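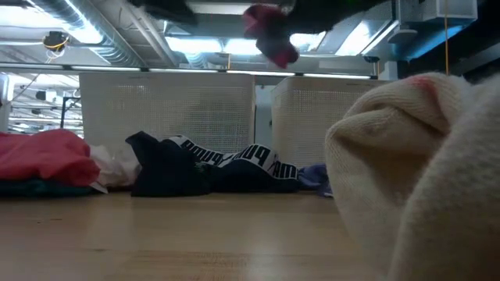 The heap before sorting: coral-red, dark green, white or cream, navy or black, purple-blue and a big cream knit.

Skutent Laundry Pile Pictures

Hello and welcome! I'm Gillespie Guthrie and I've been putting together a set of pictures of crumpled washing on a table. If you've ever looked for photos of clothes you'll know they're nearly all of shirts laid out flat with the sleeves tidy, which is no good at all if you care about what a pile looks like. I care about piles. So these are piles.

What's in it

The set has 200 pictures in the main folder and another 50 in a folder called extras, which are the ones I liked but couldn't label sensibly. Everything is on a wooden tabletop. The things in the heaps are ordinary household bits: tops, pants, socks, tea towels, knitwear, the odd pillowcase. I didn't iron anything and I didn't arrange anything beyond dropping it more or less in a row.

The first picture is a good one to start with because it has most of the awkward stuff in one go. There's a coral-red heap sitting on a thin layer of dark green at the left, a white or cream thing squashed in behind its neighbours with its tag sticking out, and then the dark lump with the white elastic band running over it. The lettering on the band is upside down (it looks like PUMA on the left-hand side, and after that you only get bits of letters and something like AM at the end). I've written that one down as "partly readable" and left it there.

How I label things

Each picture has a line in labels.csv. The columns are:

picture: the file number
colour: my best go at the main colour
kind: garment, household, or cloth
clue: anything that gives it away, such as a tag, a waistband or a bit of print
sure: yes, maybe, or no

Please use the "sure" column! I put a lot of thought into it. A cloth gets a "yes" only if I'd bet a packet of biscuits on it from the picture alone, so if all I can see is a bunched-up purple-blue something with a tiny label at the bottom, it goes in as "cloth" and "maybe", even when I could walk over to the basket and check. The idea is that the label matches what you can see.

Colours are the bit people argue with me about. Black and very dark navy are a nightmare once they're crumpled, so both go in as "dark". Cream and white I've kept apart where I could, and used "pale" where I couldn't. Berier folk who used the early copy will notice that "beige" has gone. It's all "cream" now, sorry, you'll need to change your filters.

Where two dark things run into each other I've drawn one outline round the pair and put "merged" in the clue column. I did try splitting them. I spent a whole evening in May on it and my lines were different every time, so merged it is.

Things that might trip you up

Big knits at the front are often soft-focus, and they can hide a fair bit of what's behind. The hidden part doesn't get an outline, I only go round what shows.

The table has its own marks. There are a few dark flecks in the wood and a rougher speckly patch, and in my first go at outlines I marked one of the flecks as fluff. If you find a label called "fluff" anywhere, it's left over from then and you can bin it.

Tags and labels count as part of the item they're sewn to. I don't list them separately.

Files

main: the 200 pictures
extras: the 50 odd ones
labels.csv: the labels
outlines: one file for each picture in main, none for extras
notes.txt: me muttering to myself, may be useful, may not

Version 3 is the current one. Version 2 had the outlines saved the wrong way up for a good chunk of the main folder, so if your shapes look daft, check which version you've got before writing to me.

Using it

Use it for whatever you like, sorting games, drawing practice, teaching a computer what a pile of washing is, a jigsaw. A mention of Skutent would be lovely. Please don't sell the pictures on as they are.

Ogunleye has a smaller set of folded towels that goes nicely with this one, and the colour names are the same in both (we agreed them over a very long phone call). The Ruvutex list of fabric words is what I used for "knit" and "woven" in the notes, though I've only filled those in for the first 100 pictures so far.

Still to do

Finish the fabric words. Redo the outlines for the stripy socks. Decide whether a tea towel with a hanging loop is different enough from one without.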